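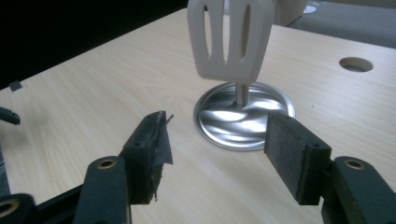
Olska 工位，手持夹爪与金属圆底座。左侧指垫内侧的深色胶带或薄膜已撕裂翘起，右侧指垫外观完整。

机器人与自动化 > 操作规范 > 手持采集设备

Palton 标准工作组
《手持夹爪数据采集作业规范》修订要点，共十六条，逐条发布如下。本串内容供各采集点负责人、设备管理员及审核人员参照执行，正式文本以 Daten 平台文件库所载为准。

1/16
适用范围。本规范适用于使用 Mägi 系列手持夹爪开展的桌面操作数据采集，包括抓取、放置、移位、扶正等单手及双手任务。机械臂遥操作采集另有规定，暂不并入本文件。外部合作单位使用自有夹爪的，可参照第四条至第九条执行，并在提交数据时注明夹爪型号。
转发 41　评论 6

2/16
修订依据。春季复核期间，工作组对 Olska 采集点提交的 2758 条记录进行了抽查，其中 368 条被标注为“指垫状态不明”。审核人员无法从元数据中判断采集时所用指垫是否完好，相关记录只能退回补充说明。旧版规范仅要求“定期检查夹爪”，未规定检查项目、判定标准和留存方式，本次修订对此作出补充。

3/16
术语。本文件所称“指垫”，指安装于夹爪两指内侧、与物体直接接触的软质部件。“覆层”指附着于指垫表面的胶带、薄膜或其他贴附材料。“成对状态”指左右两侧指垫在材料、厚度、覆层及磨损程度上的对应关系。各采集点填报时应统一使用上述名称，不再使用“海绵”“夹片”“贴皮”等说法。
转发 18　评论 11

4/16
班前检查。每班开始采集前，操作人员应在张开状态下查看两侧指垫，依次确认：
一、指垫与指体之间连接牢固，无松动、无偏转；
二、指垫边缘完整，表面无缺块；
三、覆层平整，无起翘、撕裂或悬垂的条片；
四、两侧指垫成对状态一致。
检查结果当场录入，不得在班后集中补填。

5/16
覆层判定。覆层状态分为三级。甲级：完整贴合，可正常使用。乙级：边缘轻微起翘，尚未形成游离条片，可完成当前任务，任务结束后处理。丙级：出现撕裂、游离条片，或翘起部分可能进入两指之间。丙级夹爪不得开始新的采集任务，已在进行中的任务应当停止，并按第八条处置。
转发 63　评论 19

6/16
关于丙级的说明。游离条片可能先于指垫触及物体，也可能进入相机视野并遮挡接触区域。对于细杆、薄边、光滑金属件等目标，上述两种情形均会降低接触标注的可信度。评论中有采集点询问能否将翘起部分剪除后继续使用，答复为不可以。局部剪除后两侧覆层面积不同，仍属成对状态不一致。

7/16
成对更换。指垫或覆层需要更换时，左右两侧应同时更换，使用同一批次材料。仅更换单侧的夹爪视为未完成维护，不得投入采集。换下的完好一侧可以留作备件，但须标注累计使用时长，再次使用时仍须成对启用。

8/16
停用与标识。判定为丙级的夹爪应立即系挂停用标签，移出工位，放置于设备管理员指定的存放处。操作人员不得自行恢复使用。设备管理员完成更换后，应重新测量开合行程，核对零位，并在 Daten 平台解除停用状态。解除操作与更换操作应由两人分别完成；人员不足的采集点可由远程审核人员代为解除。
转发 37　评论 8

9/16
影像留存。班前检查应留存一张两侧指垫同时可见的影像，夹爪保持张开，指垫内侧不得被物体完全遮挡。可直接使用夹爪自带相机拍摄，无须另备设备。影像不得裁剪，不得调色，随当班首条记录一并上传。

10/16
反光目标。采集对象含抛光金属底座、金属杆或其他高反光部件时，应先试录一段，查看接触部位是否因强光而失去细节。如高光覆盖了预定的接触位置，应调整物体朝向或照明角度后重新试录。不得在物体表面喷涂消光材料，任务说明另有规定的除外。
转发 29　评论 14

11/16
接近姿态。对竖直细杆类目标，两指应从两侧对称接近，闭合前确认目标位于两指之间，且指垫下缘未压住底座。如需以底座为抓取对象，应在任务字段中明确填写“底座”，不得沿用整件物品的名称。审核时，抓取对象与任务字段不符的记录一律退回。

12/16
桌面条件。桌面带有开孔、凹槽或固定件的工位，应在工位档案中登记其位置。物体初始位置与开孔之间应留有余量，余量由各采集点按物体尺寸自行规定，并报工作组备案。与任务无关的工具和零件应移至相机视野之外；确需保留的，应在记录中注明。
转发 22　评论 5

13/16
历史记录的处理。新规范实施前已提交的记录不作整体作废。工作组已完成 641 条历史记录的复核，复核人员根据画面中可见的指垫状态补充等级字段。画面不足以作出判断的，填写“无法判定”，不得推测填写。数据使用方可按等级字段自行筛选。

14/16
补充字段。Daten 平台的设备信息页现增设四个必填字段：左侧覆层等级、右侧覆层等级、指垫批次号、最近更换班次。左右两侧必须分别填写，平台不提供“同上”选项。批次号遗失的存量指垫可填写“批次未知”，使用至下一次更换为止。仍需补录上述字段的存量记录近 2985 条，请各采集点按平台派发的清单办理。
转发 34　评论 27

15/16
过渡安排。九月底前为过渡期，期间未填新增字段的记录可以提交，但会收到平台提示。十月起，缺少必填字段的记录将无法进入审核队列。丙级停用要求不设过渡期，自本串发布之时起执行。备件暂时不足的采集点，应优先减少同时启用的夹爪数量，不得以延长丙级夹爪使用的方式维持产量。

16/16
答复与反馈。就评论中较为集中的问题统一答复：
（一）指体、铆接件等硬质部位的轻微划痕不计入覆层等级，影响开合的应另行报修。
（二）指垫表面起绒但厚度均匀的，按甲级处理，备注栏注明“起绒”。
（三）同一班次内更换指垫的，更换前后的记录应分段提交，并重新留存检查影像。
（四）检查影像中左右方位以操作人员持握视角为准。
对条文有不同意见的，请通过平台“规范意见”栏目提交，并附记录编号。口头意见及私信不作为修订依据。
转发 52　评论 33

更正：第十四条发布时误将“最近更换班次”写作“最近更换日期”，现已改正。已按日期填报的采集点无须重填，由平台统一转换。

最后更新：九月，16:40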